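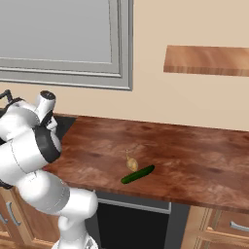 What should a small lab budget for a simulation seat before it buys an arm?

Plan on $1390 per seat for the first year, plus a workstation you probably already own, and hold the hardware order until the seat has been in use for one full planning cycle.

The price above is for Gument Kitchen, the household package for the Gument simulator. I have run it since January on one seat, mainly to decide which arm to buy and how much counter reach to pay for. This review covers the package as a purchasing aid. I did not test it for training policies at scale and have no opinion on that.

## What the price includes

The base license covers the simulator, the scene editor, the arm library and a set of kitchen layouts. There are 41 layouts in the current release. Produce and tableware are included. Liquids are a separate module at $300 a year, which we skipped. Support is by email, and replies came within a working day except once.

Renewal is billed at the same rate as year one. The quote does not say so. I had to ask, and Hanan Sabbagh in our purchasing office had to ask again before she got it in writing. Get this before you sign.

## Setup

Installation took an afternoon. The license server wants a fixed host name, and moving it later requires a reset from the vendor. Put it on the machine where it will stay.

Import of our own arm description from Fakon failed on the first try. The mesh paths were absolute. After I changed them to relative paths the file loaded, with joint limits intact. Cable runs and mounting brackets are treated as visual geometry only, so any clearance figure you take from the tool excludes them unless you add collision shapes by hand.

## Use for planning

Reach studies are the best part of the package. You place the base, mark the targets on the counter, and the tool reports which ones the arm can get to with the wrist at a given angle. For a vegetable-handling job, with a cucumber and a small bulb on a wooden counter, I could compare base positions in minutes. On the shop floor the same comparison means unbolting a pedestal.

The results changed our order. We had penciled in the long version of the Najjar arm. The study showed the standard version covering every target we cared about, provided the base sat close to the counter front. The shelf above the counter was the only point in favor of the long one, and our job does not use a shelf.

Cabinet and appliance clearance is handled well. Doors and drawers can be locked shut or given a swing volume. Use the swing volume. With the drawers locked, the planner will happily accept a base position that blocks them for good.

Grasp results deserve less trust. Contact on round objects is stiff, and a bulb will roll off a fingertip in ways I have not reproduced on a bench. Friction is set per object, with one default for all produce. I would not choose a gripper on this evidence. Nhyira Lamptey, who runs our bench tests, ran a rented Trutel gripper for 16 days before we settled on fingers, and I would keep that line in any budget.

## Rendering

Adequate. Wood grain and wall surfaces are clean, shadows are faint, and light is even across the room by default. If your camera budget depends on glare or low light, you will have to build those conditions yourself. The light editor is slow and forgets its last settings on exit.

## Costs that are easy to miss

- Staff time for importing your own parts. Ours came to more than the license.
- A second seat. Two people cannot edit one layout, and the viewer is read-only.
- Export. Reach reports come out as PDF in the base license. Tables need a script, and the scripting guide is thin.
- Rental of real fingers, as noted.

## Who should buy it

Buy it if you are choosing between arm lengths or base positions and the hardware order is large enough that a wrong one hurts. A single seat paid for itself on our first order, on the price gap between the two arm versions.

Skip it if the arm is already bought and bolted down. The remaining questions will be about fingers and friction, and a bench answers those faster.

Version 2 is supposed to add per-object contact settings. I have no date for it and would not budget against it.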